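Comparing two gripper models in simulation before you spend money on either

Ryan Goodall, June 2024

Most gripper comparisons I read are run by people who already know which gripper they want. They pick an object it likes, run it a few times, and post the clip. This tutorial is my attempt at a comparison that can come out the wrong way. You need a simulator, two gripper models that mount on the same wrist, and one awkward object. I used Vondbridge as the simulator, with the Milau two-finger gripper against the Staniforth. Any other setup will do if it lets you fix the random seed.

A warning first. A simulated grasp tells you whether the shapes fit and whether your controller can get there. It tells you very little about friction, and anybody who quotes you a slip rate from a default contact model is guessing.

Step 1. Pick an object that can embarrass both grippers

Cubes are useless for this. Every parallel gripper picks up a cube, so all you will measure is your controller. I want something with a narrow part, a fat part and something sticking out, so that the choice of approach direction matters.

My usual object is a mixer tap. The stem gets wider as it goes up, the head is bulkier than the stem, and the lever reaches well out past the head on one side. A finger that closes nicely on the stem may hit the lever on the way in. Put it on a bare floor and leave everything else out until the basic runs work.

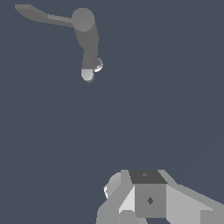 Looking past the gripper, with the dark gray arm hanging over it. Nothing but background between the two.

Step 2. Check the wrist view before anything else

Put a camera close to the gripper and look at what it gives you. I skipped this in March and lost a full batch of runs to it. The housing and the fingers take up the lower edge of the view, and a wide pair of fingers takes up more of it than you expect from the data sheet drawing. If your policy or your detector depends on this camera, the fingers are part of the problem you are testing.

Write down three things for each gripper: whether both fingers are in view when open, whether the right one runs out of the picture, and whether the target is visible at the start pose. If the target is missing from the view, move the start pose. Do not widen the lens for one gripper and leave it alone for the other. I have seen that done in a published comparison and it made the whole table worthless.

Step 3. Match the things you are not testing

Same mount offset, same closing speed, same force limit, same controller gains. Vendors ship their models with flattering defaults. The Staniforth file I downloaded had a contact stiffness so high that the fingers would hold anything they touched at any angle. I set both to the same value and the gap between the two models got a lot smaller.

Check the collision shapes too. Turn on the collision view and compare it with the visual mesh. If the fingers have been wrapped in one big convex hull, the gripper will bump into things it should clear. If they were simplified down to thin boxes, it will clear things it should hit.

Step 4. Place the object and save the pose

Spawn the tap upright, let it settle, then save the pose to a file and load that same file for both grippers. Spawning fresh each time gives you small differences in height and tilt that you will later mistake for gripper behavior. 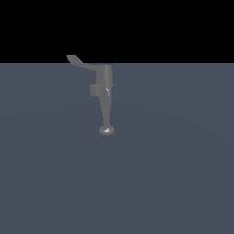

The tap on the plain floor, lever toward the upper left.

Look at it from a fixed camera away from the robot as well. Is the base sitting flat on the floor, or sunk into it? A base that overlaps the floor can jump when physics starts. Zoom in on it. With gray parts and a blue-gray floor it is easy to miss a small gap.

Then rotate the saved pose in even steps and save each one. The lever direction is the variable that matters most here, so don't leave it to a random draw.

Step 5. Run enough trials, and log the boring ones

I do 100 trials per gripper while I am still fixing the setup, and 1,000 per gripper for anything I intend to show another person. Ryan Haslam, who reviews my results, thinks 100 is fine for choosing between two very different designs. I disagree, mainly on account of how often my first 100 have pointed the wrong way.

Log the seed, the pose file, first contact link, and how the trial ended. "Failed" is not a category. Missed, bumped the lever, closed on air and dropped during lift all need different fixes.

Step 6. Rerun the winner with the settings made worse

Cut the friction. Add noise to the object pose. Slow the controller down. If the ranking flips with a small change, you have no winner yet, and the Rultmont adapter plate you were about to order can wait.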